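### 3.2. Materiales de embalaje

El conjunto evaluado procede del taller de Hillwood y comprende envases de pulpa moldeada y bolsas de papel con asa. Las piezas se agruparon según la clasificación de Kartha en dos familias — rígidas y plegables — y se examinaron sobre una mesa, sin acondicionamiento previo. 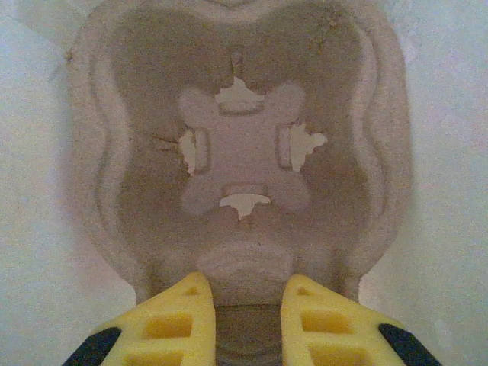
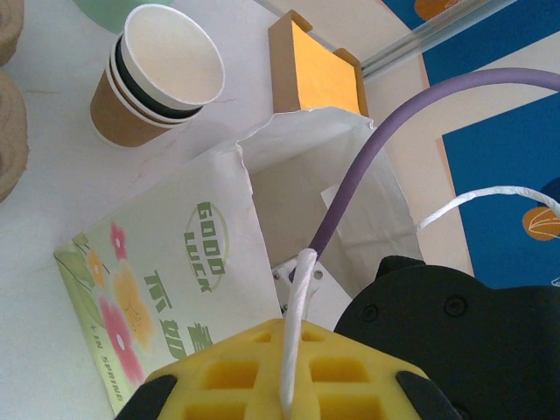

**Figura 2.** Piezas del conjunto Hillwood: inserto de pulpa moldeada con almohadilla central en cruz (primera imagen); bolsa de regalo de papel blanco con asas de cordón trenzado (segunda imagen).

### 3.3. Criterios de inspección

En los insertos de pulpa se registró el estado del reborde, de la cubeta y de las ranuras por separado. El desgarro de la fibra junto a las ranuras, visible en la pieza de la figura 2, se anotó como daño superficial cuando no atravesaba la pared; en los demás casos la pieza pasó a la categoría de descarte. La pérdida de fibra se valoró en una escala de 5 niveles, siguiendo el protocolo de Arnon.

Las bolsas requieren un tratamiento distinto. El borde de la boca se deforma con facilidad y su arrugamiento no se consideró defecto. Se evaluaron la fijación de las asas, la continuidad de los pliegues y la legibilidad de la impresión. En la bolsa de la figura 2 se transcribió únicamente el texto en caracteres latinos, «GOOD LUCK» e «IN SPRING».

Cada pieza fue revisada por dos evaluadores; las discrepancias se resolvieron en una tercera lectura. El inventario de Ulcombe, con 3300 entradas, se empleó solo para normalizar la nomenclatura.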